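I keep a lot of jars. Most of them came with food in them, and once the food is gone they go on a shelf in the back room until I need something with a lid. In March I finally sorted through them, and it took longer than I planned.

The rule I started with was simple. If the lid closed and the jar came clean, it stayed. Glass was easy. Plastic was harder. Plastic scratches when you scrub it, and after a few years it goes cloudy no matter what you wash it with. Cloudy is fine for nails or rubber bands. I don't put food in it anymore.

Lids are the part I used to ignore. The ridges on a screw cap hold dirt, and a dishcloth won't reach it. I use an old toothbrush with baking soda and let the cap sit in hot water for 30 minutes first. That gets most of it. If there are still brown lines in the grooves after a second try, I stop. The jar can go to the garage.

Tape is the other thing. I used to mark jars with red tape so I could tell them apart from across the room. It works, but it wrinkles on anything curved and leaves glue behind when it comes off. Now I cut a short piece of clear tape and put it over a paper label. Scissors, tape and a box of markers stay together on the table so I don't have to go looking.

I ended up with 10 jars I trust for food and a box of the rest. Radek Sýkora took two for paint water. One big one with a red strip down the front is still here. It has residue inside, low down, and I haven't decided about it.
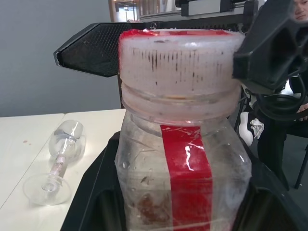
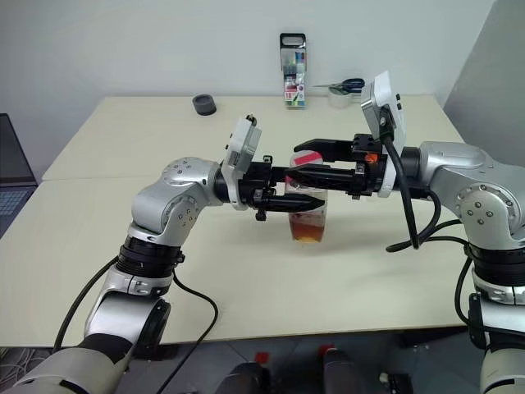
**Abelardo Quintero**
Writer of this blog

Next I'm doing the drawer with the loose lids. If you have a good way to get old tape glue off plastic without clouding it more, leave a comment. I've tried cooking oil and it was slow.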